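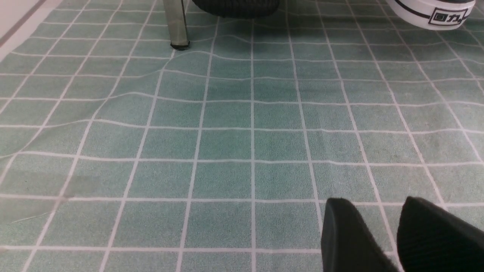

Golumico foldaway sewing table, 5 stars from me

I'd been sewing at the dining table since January and my back had really had enough, so I treated myself to the Golumico. It took me the best part of an evening to put together (the leaflet is tiny, so have your reading glasses handy!) but once it was up I was smitten. The top is 100 cm wide with the flap raised, plenty for a pair of curtains, and it doesn't wobble even when I get carried away with the pedal. There are 2 little drawers – a bit shallow, and my big shears won't go in either – and the castors lock nicely. My old Trullari table shook like a jelly, so I'm very glad I changed.

June 7, 2021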